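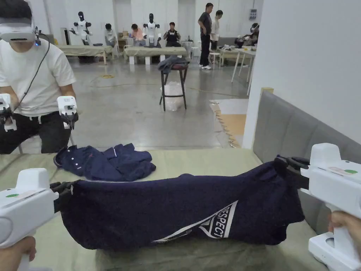
Workshop Notebook, Cevari Racing, Truck 39
July, entry opened 7:40 a.m.

Subject: loss of brake pedal in the closing laps at Alta, and the changes to be made before the next short-track event.

Present: Remedios Palacios (crew chief), Tae-yang Yeo (brakes and hubs), Tyyne Rantala (data). Entry written by Palacios. Kiều Bạch to read and initial before the truck is released to the scale pad.

1. Condition as received

The truck came off the hauler with the left front corner untouched, as requested. The driver reported a normal pedal through the second stage, then a longer pedal from lap 100 onward. By lap 139 he was pumping the brakes on the back straight before each entry to turn three. He finished on the lead lap. There was light contact with the outside wall, limited to the right rear quarter panel, and it is covered on the body sheet.

Left front inner pad worn to a taper, thin at the trailing edge. Outer pad even. Right front pads both even and within the limit. No fluid at either front caliper. Fluid in the front reservoir was dark and will be replaced in full.

2. Data

Rantala overlaid the pressure traces from the last two runs. Front pressure at turn-in holds steady until the third caution. After the restart the driver needs more pedal travel to reach the same pressure, and the gap widens every few laps. Rear pressure does not change. The rotor sensor on the left front peaked at 1142 degrees Fahrenheit. The right front ran well below that all night.

It was first proposed that the driver had been riding the brake in traffic. The traces do not support this. He is off the pedal completely on both straights.

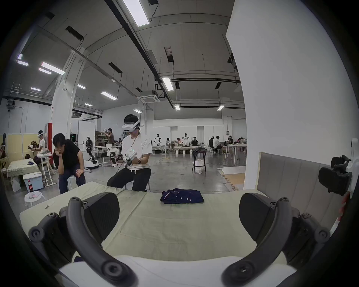
Folded navy garment with collar and buttons, on the long table.

3. Inspection of the cooling duct

Yeo removed the left front duct hose at 9:15. The hose had pulled partly out of its clamp at the backing plate and was resting against the lower control arm. The clamp itself was tight. The bead on the spigot had been filed down at some earlier time and there is no note of the work in this book. Colleagues are reminded that changes to ducts are to be written up in the same way as changes to springs.

Right front hose seated correctly. Inlet screens on both sides carried tire rubber, slightly more on the left.

4. Work carried out

Left front spigot replaced with new part, bead checked by hand.
Both duct hoses replaced, second clamp added at the backing plate end.
Left front caliper stripped. One piston slow to return. New seals fitted all round.
Front rotors replaced as a pair. Old left rotor kept on the bench, tagged.
Lill pads fitted front, same compound as Alta. Bedding to be done on the brake dyno.
System flushed and bled twice. Pedal firm at 2:30 p.m.

The rear brakes were measured and left alone. Bias setting returned to the mark used in first practice.

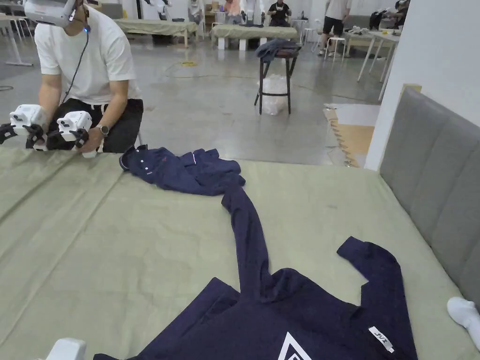 Navy polo shirt and navy sweatshirt on the sage-green table.

5. Open points

The slow piston and the loose hose may each account for part of the heat. We cannot separate them from the data in hand. Yeo would like to run the old caliper on the dyno with good air to it. Approved, provided the truck is not held up.

Kári Hauksdóttir has asked Avier for a price on a molded duct with a locking collar. No reply yet.

Driver to be asked whether the pull under braking was to the right before the third caution, or only after. His radio comments are unclear on this.

Ride heights not yet reset after the front end work. Scale pad is booked for first thing tomorrow.

R.P.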